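Pelvic Floor and Bladder Health: Frequently Asked Questions

Brusthorpe Men's Health Clinic
Last reviewed Aug 20, 2018

What is the pelvic floor?
It is a layer of muscle that runs from the pubic bone to the tailbone. It supports the bladder and bowel, helps keep both closed, and plays a part in erections. Men have one too, although many first hear of it after prostate surgery.

How do I find the right muscles?
Lie down or sit in a firm chair. Tighten as if you were trying to stop passing gas, then as if you were trying to stop the flow of urine. You should feel a lift. Your stomach, thighs and buttocks should stay relaxed, and you should keep breathing normally. Do not practice by stopping your urine midstream on a regular basis.

How often should I do the exercises?
Your therapist will set a plan for you. A common starting point is a few slow squeezes followed by a few quick ones, repeated several times a day. Rest fully between squeezes.

Can I do them in bed?
Yes. Most people find lying down easiest at first. Bend your knees and keep your feet flat on the mattress. Move on to sitting and standing once you can hold a squeeze comfortably.

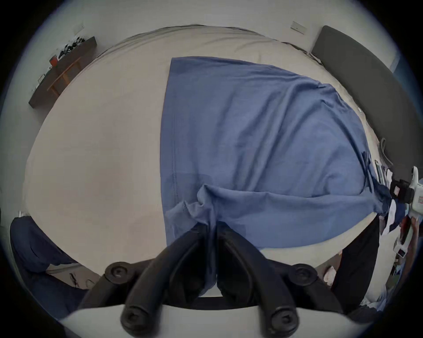
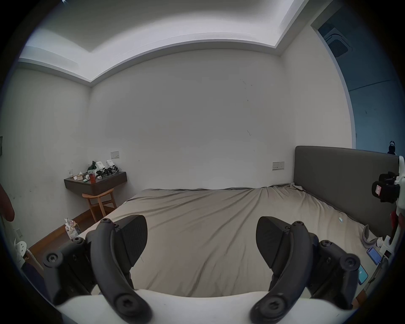
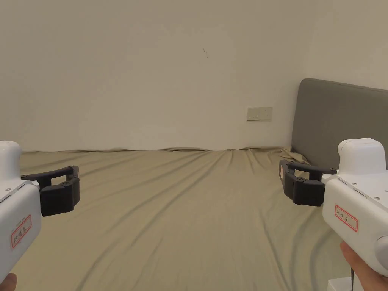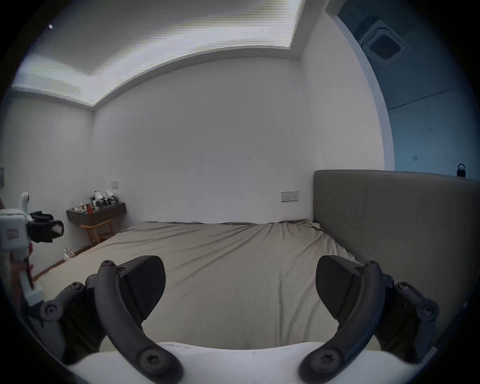 Bed sheets, all four photos.

How soon will I see a change?
It varies. Some men notice less leaking within weeks, and others need several months. If nothing has changed after three months, call us and we will check your technique.

Can I do too many?
Yes. Overworked muscles can become tight and sore. Pain in the pelvis, trouble starting to urinate, or pain during sex are reasons to stop and book a visit.

Will the exercises help with erections?
They help some men. Erection problems can also be an early sign of heart disease or diabetes, so see a doctor before you try to treat them on your own.

I get up at night to urinate. What can I try first?
Cut back on drinks in the 2 hours before bed, especially alcohol and anything with caffeine. Do not cut your fluids for the whole day. Bring a list of your medicines to your visit, as some of them increase urine output.

What is the Holla program?
Holla is our group class for men preparing for prostate surgery or recovering from it. Last year 234 patients enrolled. Classes run all year except for the last two weeks of December.

Do I need a referral?
No referral is needed for a first visit. Your insurance plan may still require one, so check before you book. Without insurance, the first visit costs $135.

Where are you located?
We are on the second floor of the Bakos Building in Brusthorpe. There is an elevator by the rear entrance, and parking is free for patients.

When should I get help right away?
Go to an emergency room if you cannot urinate at all, if you have fever with back pain, or if you pass blood clots.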